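Why Do We Ship So Much Air? My Packaging Project

For my materials class we had to pick an everyday object and find out whether it could be made with less stuff. I picked the cardboard box, mostly because my apartment was full of them in October and I was tired of breaking them down!

My question was pretty simple. How much of a shipping box is empty space, and do small online shops know when they're using one that's too big? I wrote to a bunch of shops and two agreed to talk to me: Andari, which sells candles, and Lorkeo, which does notebooks and pens. Lorkeo sends out around 2000 orders a month, so even a slightly smaller box would add up fast.

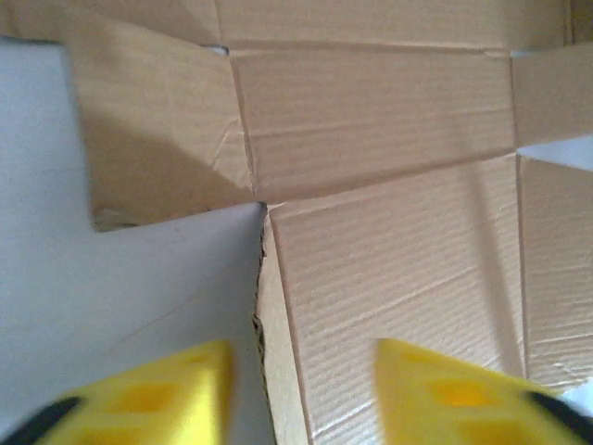

What I did

I asked each shop for the outside measurements of every box size they keep in stock (5 for Andari, 5 for Lorkeo, which made my spreadsheet nice and tidy) and the measurements of their best-selling products. Then I worked out the volume of each product and compared it with the smallest box it could go in. I didn't include padding at first, and my teacher circled that in red, so I went back and added an inch on every side. That took me a whole Thursday night and I'm still a little bitter about it.
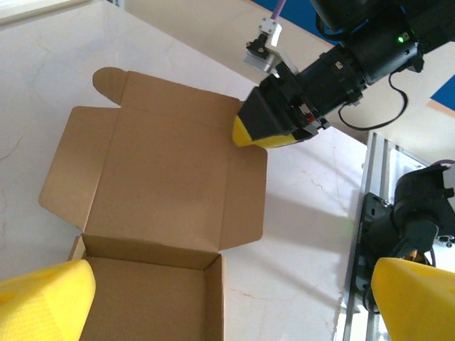

By a second-year student, Prolstead College
Materials and Everyday Design, project report

The big surprise was the flat stuff. I figured candles would be the problem, being round and breakable, but Andari's boxes were a pretty good fit once the padding was in. Notebooks were worse! Lorkeo was putting single notebooks into a box deep enough for a stack, because the shallow mailers cost more per piece unless you order at least 1000 of them from Duda, their supplier. So the shop saves money up front and then spends it again on paper filling.

I also learned more than I expected about corrugated board. It's a wavy sheet glued between flat ones, and the waves usually run up and down in the walls so the box can take weight when it's stacked.

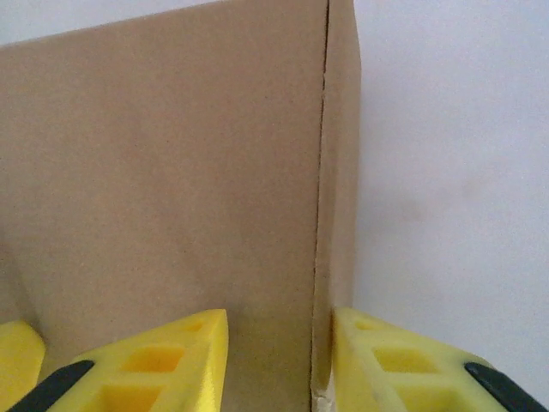 Plain brown corrugated board, close to a corner fold.

If I did this again I'd ask about returns too. Someone at Lorkeo mentioned that customers like to reuse the deep boxes to send things back, and I had no column for that. I'd also like to weigh the paper filling, which I only guessed at from the size of the rolls. My spreadsheet and the letters I sent to both shops are in the class folder.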